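Work and Automation, Unit 2: What the Trial Kitchen Leaves Out

Read before the September seminar. Bring the Harnham shift sheets with you.

Harnham is a contract kitchen with 30 staff on the prep side. Management has bought into a plan from a supplier, Drellow, to have two-handed robots take over fetching, putting away and loading. The pitch rests on 420 practice runs, all of them in simulation. Keep that word in mind when you read the savings table.

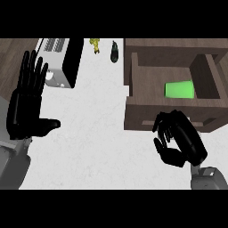 Fig. 1. Simulated kitchen task: two robot hands over a counter, with an open drawer at right.

Count the people in Fig. 1. A real prep counter at Harnham has someone reaching across it, a phone ringing and a tray left where it shouldn't be. The staff deal with all this without writing it down, so it never gets into the task list, and a task list is what Drellow was given.

Now the jobs. The plan says no one will be let go and that prep workers will "move up" to supervising. Ask what supervising pays – the Raltetti bakery case (reader, section 2) promised the same thing and kept everyone on the old rate, with more standing and watching. Ask too who clears up after a dropped item, and whose numbers it counts against.

Baxter's chapter is more hopeful than I am. Read it anyway.

For discussion: if a robot finished 100 percent of its simulated runs, what would you still want to see before changing a single shift?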